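Subject: Re: [smallkitchens] Breakfast in one footprint?

Hi all,

I can't let this one go by, I love these things! Quoting the original so it's in one place:

> My bench is 66 cm wide once you take out the sink, and I'm after something that does a bit of grilling and a bit of boiling without swallowing the lot. Has anyone tried the two-in-one breakfast stations? I'm worried they're all looks. Also, does a tiny pot get used for anything once the eggs are done?
>
> Sunee Wongsuwan

Sunee, the two-in-one layout is my favourite sort of gadget, and I've spent far too long comparing them. The one I keep coming back to is the long, low style with a flat lidded section on the left and a saucepan on the right. The colour is half the charm for me (I have a weakness for anything mint green), but the layout is what sold me. Your toastie side and your pot side sit next to each other, both knobs are at the front by the pot, and you never have to reach over a hot lid to turn something down.
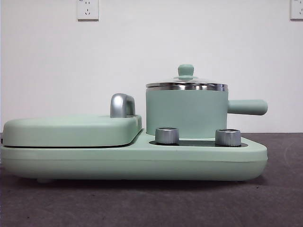 *Side on, everything closed. Look at that little mushroom knob!*

Measure the length before you fall in love, though. The base is only part of it. The pot handle sticks out past the right-hand end, so if your bench stops at a wall or a fridge on that side you'll be bumping it every morning. I'd put the handle end towards the open part of the bench and leave a hand's width spare. Check the height under your cupboards as well, remembering that the handle on the flat lid stands straight up.

As for the pot – yes, it gets used! Porridge for one, a couple of eggs, leftover soup, warming milk. My favourite is anything small and round that you'd feel silly getting the big stockpot out for. 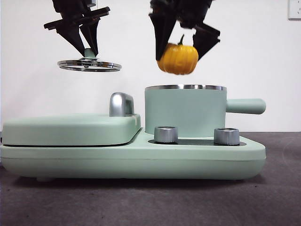
Little pumpkins are a good case. The baby ones we grew at Gredthorpe came in during March and I simmered them whole with the lid on until a skewer went through, then cut the tops off and scooped out the seeds. Bit of butter, bit of nutmeg, gorgeous. Do take the lid right off before lowering anything in, and put it down somewhere sensible – small lids like to roll.

Cleaning is the part I'd ask about before buying. A pot that lifts out is a must for me, and I'd want to know how the grill side wipes down. Crumbs will find any seam you give them, so I keep an old pastry brush in the drawer and go along the join once everything's cooled.

Does anyone else have one of these on the go? I'd love to hear what you cook in yours, especially if you've managed rice.

Cheers from Gredthorpe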